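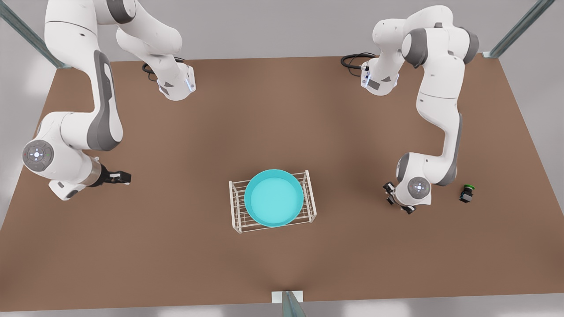
Issue 6, page 27

Loan file inspection checklist — student and graduate lending
Kadau Credit Services, Zernden office
Inspector: Nabil Bitar
Date of inspection: January 30, 2020
Files held: 1,426. Files in arrears: 516.

1. Signed agreement on file
Pass. Older Cuevas agreements are scanned at low quality but legible.

2. Interest rate matches agreement
Pass.

3. Repayment start date recorded
Fail. Date missing where the borrower left the course early. Enter the leaving date from the college letter.

4. Arrears letters sent on time
Part pass. The November run went out late after the Rotosik update. Copies are on file.

5. Hardship requests answered in writing
Fail. Phone notes only in several files — a note is not a reply.

6. Write-offs approved by two signatories
Pass. Second signature hard to read; print name beneath.

7. Provision for bad debt reviewed
Not checked. Ledger locked at time of visit.

8. Guarantor details current
Part pass. Addresses not confirmed after transfer from Cuevas.

Items 3 and 5 to be corrected before the next inspection. Item 7 carried forward.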